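Ticket: Online shop adds a phantom delivery charge to collection orders
Product: Elix Basket, self-hosted
Shop: Ningate Provisions, Todorville
Priority: Medium (I asked for High)
Status: Closed, after a fashion
Opened: Tuesday, March 17, 2020

Original report

We sell dry goods, snacks and jars through the website. Customers can choose delivery or "collect from shop". Collection is free and always has been, on the grounds that the customer does all the walking. Since the update last night, any collection order over 500 g is charged for postage. Under 500 g it behaves. A customer who lives across the road was asked to pay for a courier to bring her lentils to a counter she was leaning on at the time.

Steps to reproduce: put anything heavy in the basket, choose collection, go to checkout, swear.

Expected: no charge. What happens: a charge, plus the words "Thank you for choosing delivery".

Reply from Elix support

Thank you for contacting us. Please clear your browser cache and try again.

Shop

Cleared. Also tried another browser, my phone and the elderly laptop we use for the label printer. The charge appears on all of them, so at least it's consistent.

Reply from Elix support

Please confirm that collection is set to free under Settings, Shipping, Methods.

Shop

It is. I've turned it off and on again, saved it, and turned it off and on again without saving in case it preferred that. No change.

Log, first evening

Turned off the add-ons one at a time. Gift wrap, innocent. Newsletter pop-up, innocent of this. The weight calculator by Ulloa is the interesting one: with it off, the charge goes away, but so do the delivery prices for everyone else, and the shop offers to send a sack of rice anywhere for nothing. Turned it back on before anybody noticed.

Found a setting in the Ulloa add-on called "Respect method overrides". Ours was unticked. I don't remember unticking it, and the help page says it is ticked by default. Ticked it. The charge went away for jars and rice. It stayed for snacks.

Reply from Elix support

We are glad this is resolved.

Shop

It isn't resolved. Please see the word "snacks" above.

Log, second evening

Exported the product list and went through the snack category, all 47 lines of it, with a cup of tea and a ruler held against the screen. The pouches were added in September with the weight typed as "200 g". Everything else just has a number. The old version of the add-on evidently ignored the letters. The new one seems to take the whole thing as text, give up, and charge the top rate out of spite.
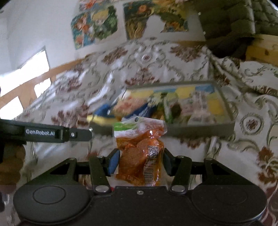

Retyped the weight on one product as 200, no letters, and put three of them in a test basket. Collection: free. Delivery: the correct price. Put the letters back to be sure and the charge came straight back, so that's our culprit – or one of them.

Fixed the rest with find and replace in the spreadsheet. The first import failed after 60 seconds with "Unknown success". Split the file in two and both halves went in.

Reply from Ulloa

Thank you for your report. The weight field has only ever supported numbers. We will consider adding a warning in a future version.

Shop

Please do. Something small and red next to the box would be fine.

Still open on our side: the confirmation email for collection orders still says "Your parcel is on its way". I've looked for where that line lives and can't find it in any of the templates. Have raised it as a separate ticket.

Reply from Elix support

Thank you for contacting us about your email. Please clear your browser cache and try again.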